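Gestern Abend endlich "Drenham" gesehen, die neue Komödie mit Mitali Selvanayagam. 11 Leute im Saal, mich eingeschlossen. Schade, der Film hat mehr verdient.

Selvanayagam spielt eine Steuerprüferin, die auf einer Hochzeit festsitzt. Vom Drehbuch kommt wenig - die Lacher holt sie fast alle allein.
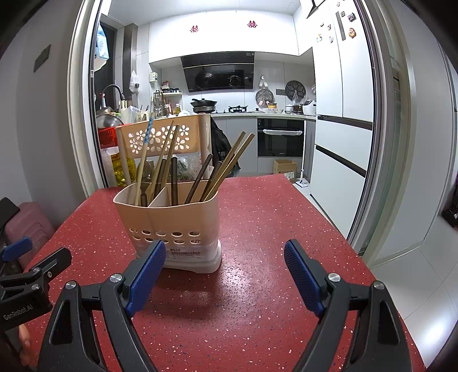
Am besten ist die Küchenszene mit Schwiegervater Venkataraman. Sieben Minuten ohne Schnitt, kaum Dialog. Goldfarbene Essstäbchen wie die rechts im Behälter hätten gut auf diese Hochzeitstafel gepasst.

Im Juli läuft er noch im Claka, danach wohl nur als Stream.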